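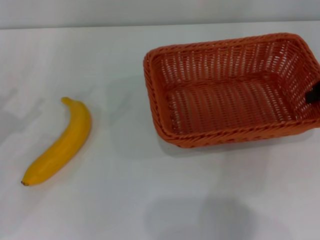
Banana and basket, before breakfast.

I have been meaning to write about the move for weeks now, and every time I sit down to do it I end up wiping the counters or looking up bus times instead. So forgive me if this one rambles a bit (my sister says they all do).

We left Lesstead at the end of the summer after 26 years in the same house, and I thought the thing I would miss was the garden. I do miss it, a little. But what I really miss is knowing the mornings. I knew when the school bus came, and which neighbor would be out scraping her windshield, and how the kitchen sounded before anyone else was up. Honedton has mornings too, of course, but they belong to other people so far, and I feel like a guest at them.

Breakfast has helped. Back home I ate standing up, usually with one shoe on, and when we got here I promised myself I would sit down for 20 minutes every day with no phone and no radio. The first week was awful! I made lists in my head the whole time. Then somewhere in the second week I started noticing the man across the street who walks his old brown dog to the corner and back, very slowly, and I found I was waiting for them. Now I wave and he waves, and last Friday he crossed over to tell me the bakery on Plandum Street does a rye loaf that sells out by nine.

Well, I went, and it does, and I was too late. But I got talking in line with a woman named Nadège Cordier, who moved here from farther away than I did and told me it took her two winters to stop giving people her old zip code. I can't tell you how much better that made me feel. She has invited us over for soup in November, and I said I would bring the bread, so I suppose I had better start getting up earlier.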